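**Hisuvmont blackout curtain, black, after one winter**

I bought two of these in March last year for a bedroom that faces a parking lot. The lights out there stay on all night, and the blinds that came with the apartment did very little about it.

The fabric is heavier than I expected. It blocks light well through the middle of the panel, but you still get a thin line down each side unless you use a wraparound rod. I already had a straight one, so I added a magnet strip at the wall. That fixed most of it.

Hanging took 20 minutes. The back tabs slide on without a fight, though the hem on one panel was sewn a little crooked. I wrote to the store on a Thursday and Do-yoon Tak in customer service sent a replacement — no forms, no return shipping.

The creases from the package are stubborn. Steaming helped more than ironing. After 4 washes on cold the color has held up, with no gray patches along the folds. It does pick up lint, and cat hair shows on it from across the room.

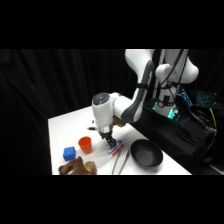
*Black curtain behind a white table. It falls in soft vertical folds.*

It doesn't do much for noise, whatever the label says. My old Brandura panels were slightly better there, but they let in more light and faded within a year.

I'd buy it again for a bedroom. For a living room I'd want something lighter that lets you see the street during the day.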